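Clumo publishes its house rules for two-handed robot work, free for any lab to copy

VOMURBRIDGE, June – I'm Britta Hamann, I look after bench practice at Clumo, and today we're putting our whole rulebook for two-handed robot work out in the open. You can read it, print it, scribble on it, throw out the parts you don't like and use the rest.
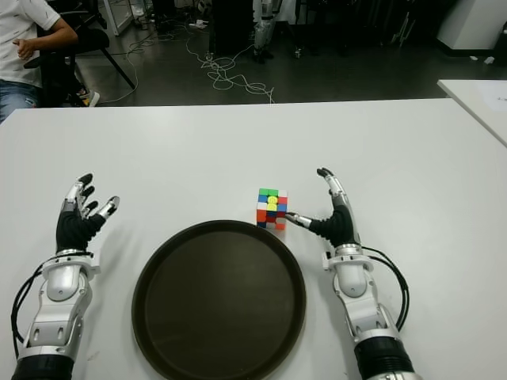 It started as one page taped to a door. Joscha Hinrichs wrote that page after a long argument over who was allowed to restart an arm after a stop, and then everyone kept adding to it (me more than most, I admit!). The version we're releasing has 33 rules in 8 chapters, and we've been living with it through 3,000 logged work sessions. Some rules have been rewritten so many times that I can recite the old versions in my sleep.

I should say right away what it doesn't do. It doesn't replace the safety standards that apply to your equipment, and it doesn't replace your own risk assessment. Those come first. Our rulebook is for the ordinary stuff that happens afterward, on a normal afternoon, when people are tired and somebody wants to get one more run in before going home.

A few rules people have asked me about already:

Rule 4 says every session has one named operator. If you want to swap, you stop the arms, say it out loud and write the new name in the log. Two people half in charge is the thing I worry about most.

Rule 9 covers the tabletop. Only the objects for the current task go on it. Coffee, phones and screwdrivers live somewhere else, and yes, I've had to move my own coffee.

Rule 12 is about the people who aren't operating. Before the motors go live, the operator tells everyone in the room, and anyone sitting nearby answers. A nod doesn't count. Malte Tiedemann fought me on that for weeks and now he's stricter about it than I am.

Rule 17 deals with cables, both the ones on the arms and the ones on the floor. Arm cables get checked through the full reach of the task at slow speed before the first run of the day. Floor cables stay out of the path between the operator and the stop button. We rewrote this one more than any other, and I still think the wording on floor cables could be tougher – send me something better and I'll put it in.

Rule 21 is the one visitors find odd. A failed grasp gets logged with the same care as a good one, in the same form, with a short note in plain words. "Slipped" is fine. "Bad run" isn't, because a month later you have no idea what it meant.

"I asked for shorter sentences and bigger type, and I got both," says Bernd Ackermann, who runs our evening shift. "I can find the restart procedure without my reading glasses now."

Before release we sent a draft to our neighbors at Haberkorn and to the test team at Flernov. They came back with 76 comments between them, and we took most of them on board. Hannelore Eichhorn at Haberkorn asked for a separate chapter on training new operators, so chapter 6 is pretty much her doing. Thank you, Hannelore!

The rulebook comes with a blank session log and a one-page start-up checklist. There's no fee and no sign-up. If you change things for your own lab, please put your own name on the cover so people know whom to ask.

We'll collect comments through the summer and bring out a revised edition after that. I'm also holding an open question hour at our Vomurbridge site at 4 p.m. on the last working day of every month, so come by and argue with me about cables.

Press contact: Britta Hamann, Bench Practice, Clumo, Vomurbridge. Printed copies are available from the front desk.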